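The town library in Zundville stopped charging late fines last March, and people are still arguing about it. I was against the change when it was proposed. I have come around, and I think the other towns along the river should do the same.

The case for fines is simple. A book has a due date, other people want it, and a small charge reminds you to bring it back. I believed that for years. The trouble is what the fines did in practice. Before the change, 306 cards in Zundville were blocked over unpaid charges, and most of them belonged to households with children. A parent who owed for a stack of overdue picture books did not pay up and keep borrowing. They stayed home, and the books stayed home with them.

Since the fines ended, 299 of those cards have been cleared. Overdue items came back too, 711 of them, many left in the drop box after closing. A few were so old that the catalog had already written them off.

The usual objection is money. Fines brought in very little here, and a good part of it went to postage and to the billing software the town rented from Sestik. Staff at the desk spent time every day on disputes over small change. I would rather pay them to help someone find a book.

The other objection is fairness - why should careless borrowers get the same treatment as careful ones? They don't. If you lose a book you still pay for it, and you can't take out more than 2 items while something is long overdue. That seems firm enough to me.

Dierckx votes on its own rule this fall. I hope the council there looks at the cards that went quiet before it looks at the income line. My own card has a clean record at the moment, though there is a gardening book on it that I should return by Wednesday.
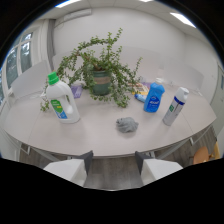
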